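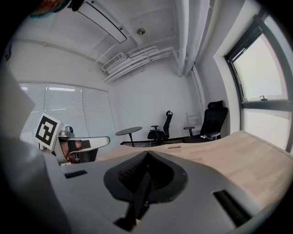
Tips for showing a robot how to do chores (the hand-held gripper way)

I've been at this since July, a few hours at a time, mostly desk and kitchen stuff: folding dish towels, putting lids on jars, wiping down a counter. You hold a gripper in each hand, you do the chore, and the recording goes off to teach the arm. Easy, right? My first batch of 15 towel folds got tossed, every one of them. So this page is the stuff I wish I'd had taped up over the desk that week. Some of it I worked out myself, and a lot of it I swiped from Verna Tillman, who trained me and has way more patience than I do.

Before you start

Clear the desk. I mean all of it, coffee included. Put out only what the chore needs, and park everything else on a side table well out of reach. I used to leave my phone by my elbow, and I'd nudge it with the back of the gripper about once a session.

Push the extra chairs back against the wall. You'll want to step sideways when you're doing anything two-handed, and a chair arm right at hip height will get you every single time.

Close the blinds if the sun's coming in low. The markers on the grippers need to be readable, and a big patch of glare across a pale desktop can wash them out. If you've got one window you can't cover, turn so it's off to your side. Morning is the worst for us, so I do jars first (they don't seem to care) and save the cloth for after lunch.

Wipe the markers with a dry cloth. Dry! I used a glass cleaner once and the edge of the card curled up, and then I had to go beg for a new one.

Squeeze each gripper open and shut a few times before you hit record. If one feels sticky, look down where the finger meets the body. Crumbs love it in there. A soft paintbrush gets them out, and an old toothbrush is fine too if you go easy on it.

Holding the things

Loosen up. Everybody chokes the handle on day one, me included, and by the second hour your thumb is done for. Hold it about as hard as you'd hold a hairbrush.

If your gripper has a strap, snug it before you start and then leave it alone. Lucinda Abernathy likes hers really tight, I like mine with a little give, and both of our recordings come out fine, so suit yourself.

Keep the markers facing up and out where you can. It's so easy to roll your wrist over when you're reaching across yourself, and then the tracking loses you. I practice the reach once with nothing recording and watch what my wrists do.

Don't let the two grippers bonk into each other. You'll get a jump in the path that you can spot from across the room on playback. If it happens, stop, go back to your starting spot, and do it over.

Doing the chore

Go slower than you think, but keep moving. I hum. Something with a steady beat, nothing you'd want to dance to. Long pauses are bad news: the arm learns the pause right along with the rest of it, and then you've got a robot standing there holding a towel and thinking about its life.

Pick one way to do it and stick with it for the whole batch. With towels I go left edge over to the right, smooth it, then bottom up to the top. Halfway through a batch is a terrible time to get creative. If you want a second way, start a second batch and label it.

Do move the starting position around, though. Towel a little to the left, a little crooked, closer, farther. Xiomara Haddad puts a few bits of masking tape on the desk and works her way from one to the next. I tried that and liked it, except the tape shows up in the recordings, so now I use the tape for practice, peel it, and eyeball it after that.

Let the fingertips do the grabbing. For cloth, come in flat and low and pinch up a fold. If you come straight down you'll mostly just poke it. Jar lids are the opposite, come in from above and don't squeeze until you're level.

And finish! Open the fingers, lift away, go back to where you started, count one-one-thousand, then stop the recording. I cut so many of mine short that the arm would set the lid down and never let go of it.

If you drop something

Depends what you're recording for, so ask first. Where I work, a drop and a clean pick-up stays in, and a drop onto the floor comes out. Write down which ones right away. I keep a pad next to the keyboard, because by the end of an afternoon I couldn't tell you if it was number 4 or number 14.

Taking care of your hands

Break every half hour, even when you're on a roll. Shake your arms out, walk to the window, have some water. I switched to a taller chair and it helped my shoulders a lot, and when I'm doing two-handed folds I just stand.

How many do you need?

People always ask me this and I wish I had one number for you. My jar lid set ended up at 465 keepers, and the arm got decent somewhere before that. Towels took almost twice as long to record. Cloth is a pain. I've got notes on napkins and fitted sheets too (fitted sheets, good grief), and I'll put those up once I've typed them out.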